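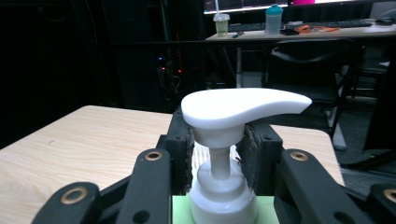 Liquid soap

Liquid soap is a cleaning product sold and used in fluid form, most often for washing the hands. The name covers two kinds of product. The first is true soap, made by reacting fats or oils with potassium hydroxide. The second is a blend of synthetic detergents in water, which in everyday speech is also called soap. Most hand washes found in stores belong to the second kind.

Composition

True liquid soap is a potassium salt of fatty acids. Bar soap is normally made with sodium hydroxide, which gives a hard product. Potassium hydroxide gives a softer paste that dissolves easily in water. Coconut oil is widely used because it makes a quick, loose lather. Olive oil gives a milder soap with less foam, and castor oil is added in small amounts to steady the bubbles.

Detergent hand washes are mostly water. The cleaning agents are mixed with a thickener, often ordinary salt, and with glycerin, a preservative, fragrance and coloring. The amount of salt has to be watched closely. A little thickens the liquid, but past a certain point the mixture turns thin again and may go cloudy.

True soap is alkaline, and adding acid to bring it down to the level of skin breaks it back into fatty acids, which separate out. Detergent blends do not have this limit and can be made neutral or slightly acidic.
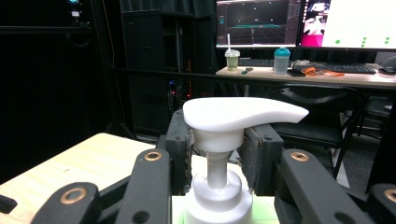
Small-scale production

The hot process is the usual method in small workshops. Oils are warmed to 80 degrees Celsius and a solution of potassium hydroxide is stirred in. The mixture passes through several stages, from a thin batter to something like mashed potatoes and then to a clear amber paste. The paste is tested by dissolving a spoonful in hot water. If the sample is milky, there is unreacted oil left and cooking continues.

The finished paste keeps for a long time and is diluted only when it is needed. Distilled water is preferred, as the minerals in hard water leave a haze. Dilution is slow, and the paste is often left to stand in the water overnight. Batches are then rested in closed containers so that fine solids can settle.

The Plernwood works, a small maker of potassium soaps, produced batches of 185 liters in a single steam-jacketed kettle. Its paste was sold in tins to laundries and schools, which did their own diluting. Jareck, a later competitor, sold only ready-diluted soap and had a wider household trade, though its freight costs were higher because most of what it shipped was water.

Why does liquid soap made from paste sometimes form a skin on top?
The skin forms when too little water has been added for the amount of paste. It can be lifted off and dissolved in hot water, then stirred back in, and the batch should stay clear once enough water is present.

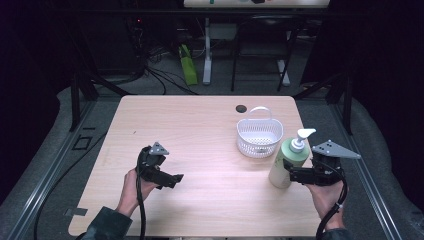
Can potassium soap be used in hard water?
It can, but it lathers poorly and leaves scum, so washing soda or another softener is commonly added first.

Packaging and dispensing

Liquid soap is sold in bottles, refill pouches and larger jugs. A common hand pump has a spring, a piston and a small ball that acts as a valve. Pressing the head pushes liquid out through the spout, and the returning spring draws more up the dip tube. Thick soaps need a wider tube. Soap that dries in the spout can block the pump, and rinsing it with warm water usually clears it.

Foaming pumps mix air with the soap as it passes through a fine mesh. They require a much thinner liquid, and undiluted soap will clog the mesh. Wall units in public washrooms hold either a sealed cartridge or an open tank filled from a jug. Open tanks need to be emptied and cleaned between fillings, as topping them up allows bacteria to grow in the old soap.

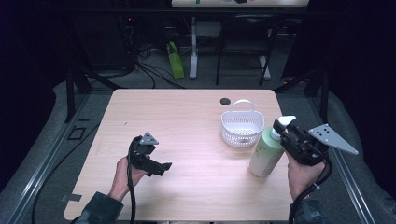 Storage and shelf life

Potassium soap should be kept away from frost. Freezing does not ruin it, but it may turn cloudy and separate, and it needs gentle warming and stirring afterward. Strong sunlight fades most colorings and can spoil fragrance. Soaps made with a large share of unsaturated oils may turn rancid, giving a smell like old crayons.

Products containing a preservative last longer once opened. Adding tap water to stretch a nearly empty bottle weakens the preservative and shortens the life of what remains.

See also

Bar soap
Detergent
Glycerin
Potassium hydroxide

Last edited 13 November 2018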